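Chopsticks by the bundle: five minutes with Mei Lindgren

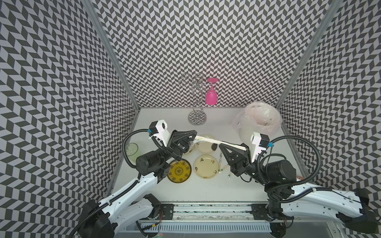
A bundle of chopsticks over the worktop, zigzag panels behind.

Mei Lindgren buys tableware for Litley, the noodle counter, and she's got a delivery at 4 so we talk fast. Chopsticks mostly. She goes through 600 pairs on a busy Sunday.

"Plain wood. Always. People ask for the lacquered ones, they look great, they roll off the table and noodles slide right off."

Does she bundle them herself? "Me or Gus." That's Gus Baptiste, on the counter evenings. "All the tips one way, tap the ends on the table, band it. If you skip the tap you get one sticking out and it pokes through the bag."

Pale wood or dark? Pale. Dark hides splinters, she says, and she wants to see them. She rubs two together while she's talking, then puts them back in the jar.

Storage is the sore subject. There was a damp shelf in August, a whole box went gray. "I threw out the lot. Gus wanted to keep half of them for kindling." They're up high now, lid off, away from teh dishwasher.

And at home? "Oh, 8 pairs, none of them match. My sister takes the good ones."

Anything she'd change? Longer ones for the hot pot tables. She's asked the supplier twice. Still waiting on samples, then the buzzer goes and she's off down the stairs to sign for bowls.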